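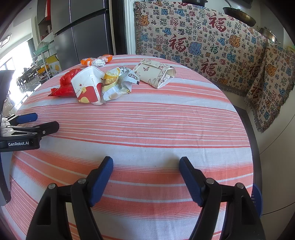

Equipment budget, where we are

Quick one from me this time, the quote deadline crept up on us and I still owe Salamatu a spreadsheet.

Short version: we have $1,174 left in the gripper line and it has to last until August. No top-up before then, I asked. So the order below is what I'd like to send to Lellow unless someone shouts.

What's going on it. Replacement finger pads, 8 of them. Spare pivot pins, one bag. Two charging bricks (the old ones still work, but only if you hold the cable at an angle, and I'm tired of it). A hard case with foam. That's it. No third pair of grippers this round, sorry, I know a few of you had it on your lists.

Why pads first. Table clearing eats them. Cups, food wrappers, flattened cartons, all the thin crinkly stuff, you end up pinching right down on the cloth and the rubber takes the scraping. Hard objects are much kinder. If we're planning more cleanup work in home kitchens, and we are, then pads are a running cost and should be budgeted like one. Up to now we've been treating them as a one-off and then acting suprised.

Salamatu Essien went through the Ofori quote too. Cheaper per pad, but minimum order is silly for a group our size and the shipping wipes out most of the saving. She also checked on lead times: Lellow says 2 weeks, Ofori says 4 and wouldn't put it in writing. So Lellow. If anyone has a contact at Ofori who can do a small batch, tell her, we'd look again in the fall.

On the Stondo arm. Yes, still on the wish list. No, not this year. I ran the numbers with the mount, the controller and the service plan and it comes out way over what we could carry, even splitting it with Fluditcombe. Also nobody has told me where it would live. Hand-held collection gets us the tabletop tasks we signed up for, and two people can be trained on it in an afternoon. I'd rather spend on hours and pads than on a thing that sits under a sheet while we wait for someone to wire the bench.

Fluditcombe did offer to share consumables, and I think we should take that. They buy wipes, tape, zip ties and storage cards in bulk anyway. We'd pay our part every quarter. Need a name on our side to keep the tally, otherwise it'll be me and I will lose the receipts.

Props. Please stop buying props. Clean packaging from home is fine, rinse it and flatten it if you can. We spent real money on groceries last round and half of it was for the wrappers. Bring a bag of odds and ends to the next session, any size, the more crumpled the better.

Also if you swap a pad, write it on the sheet. Date, left or right, which unit. I can't work out how many we go through a month if the sheet is blank, and right now it's mostly blank. The number on the order is my best guess and I'd like the next one to be better then that.

Objections, additions, cheaper suppliers: to me by 16th May please. After that it goes out as is.

Korkor Agbenyega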